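Catch-all basket 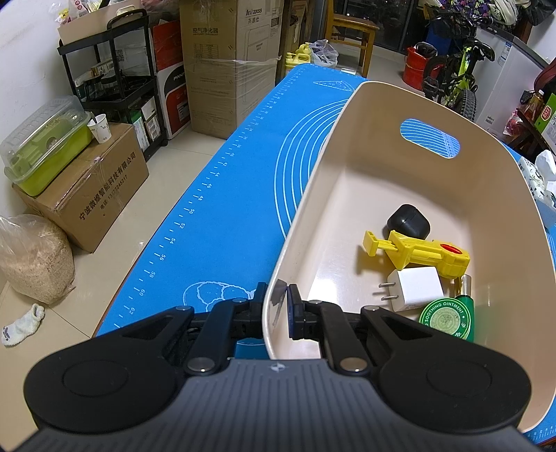

A plastic catch-all basket with a charger, an earbud case and a tin of soothing ointment.

A catch-all basket (also odds basket, landing basket or, where I grew up, a brato) is a small open container kept in a home for things that have no other place to go. I've been keeping this page of my household encyclopedia going for years now, and it gets more mail than the entries on bread boxes and coat hooks put together, so I've let it grow a bit!

Name

"Catch-all" is plain enough. "Brato" is the word in Brornden and the villages up the valley from it, and I have never heard it anywhere else. My grandmother used it for the basket and also for the mess in it, so you could "empty the brato" or "be all brato," meaning you couldn't find your keys. Xiomara Schumacher, who collected local words for the Brornden library, found it in a shop ledger from 1826, spelled with two t's, next to an order for willow. She thought it came from a word for a fish trap. I like that idea, but I haven't seen anything else to back it up.

Form

Most are shallow, wider than they are tall, and have a handle hole or two so you can carry the whole lot to the table and sort it there. The old Brornden ones were willow with a flat bottom. They snagged sweaters and let pins fall through, and people lined them with a scrap of oilcloth. Plastic took over in my mother's time, mostly because you can rinse it (hand lotion leaks, pens leak, everything leaks in the end). Enamel bowls and biscuit tins do the same job, though a tin with its lid on doesn't count in my book. You have to be able to drop something in as you walk past.

Contents

This is the part readers write to me about. Chargers turn up in nearly every letter, along with dead batteries that might not be dead, small toys, lip balm, foreign coins and one glove. Ointment is a regular too. I have a soft spot for the button, which lands in the basket the day it comes off and is still there long after the shirt has gone.

A reader in Mumside sent me the full list from hers, 97 items, and 3 of them were tape measures. I wrote back to ask which one she uses. She uses the one in the kitchen drawer.

Placement

By the front door is usual, then the kitchen counter, then the top of the fridge, where it fills up more slowly but never gets cleaned out. Some families run 2 baskets, one upstairs and one down, and things travel between them. Mrs. Coşkun across the hall from me keeps hers on the bottom stair and has a rule that whoever goes up takes something along. I've tried this. My stairs just got crowded.

Clearing out

In Brornden the brato was emptied in October, before the storm windows went up, and anything without an owner by supper went to the youngest child in the house. I got a brass whistle that way, and a very good pencil sharpener. I don't know anyone who still keeps to the month, but my cousins do it whenever the basket won't take another thing, and their kids drive a hard bargain over the coins.

See also: Junk drawer; Key hook; Sewing tin; Willow work in Brornden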